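The first draft of her mother's obituary ran to 17 words, and Veronica Grecu thought it was pretty good. It had the name, the town and the fact of the death.

"Ecaterina Grecu would have wanted adjectives," said the man at the Nergate Courier, which charged by the line.

So Veronica sat down at her mother's kitchen table and tried for adjectives. Beloved was out of the question. Ecaterina had run the payroll office at Valtonen Freight for 33 years and had once docked her own brother for a long lunch. Devoted was possible, if you didn't say to what. Veronica wrote "devoted" and looked at it for a while, and then she got up and ate some of the sympathy ham.

There were 3 hams. Cemley, where her mother was born, was a ham town, and its people had driven over in numbers.

She tried the survivors next. Survived by one daughter, Veronica, of Flaltimden. It sounded like a shipwreck. Survived by a sister in Cemley with whom she had not spoken in 21 years – that would run onto a second line, and the aunt would want to know who was paying for it.

The phone rang. It was the aunt.

"You'll say she sang," the aunt said.

"She didn't sing."

"She sang at my wedding. She was terrible. Put that she sang."
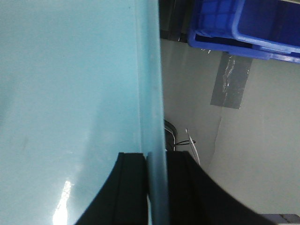

Veronica wrote down "sang." She asked what else, mostly to be polite, and the aunt talked for the better part of an hour. Ecaterina had won a goose. Ecaterina had been engaged, for most of one March, to a dentist. She had learned to drive in a hearse, the only car in Cemley anybody would lend her, and had put it in the river.

"All the way in?"

"Up to the flowers," said the aunt, and blew her nose.

When the man at the Courier got the new version he counted the lines twice and named a sum. Veronica said her mother would have called that robbery. He asked if she would like to trim the goose.

"The goose stays," she said. "Take out devoted."

He took out devoted. It saved her a line, and she asked for the difference back in cash, and stood at the counter until he found the key to the drawer.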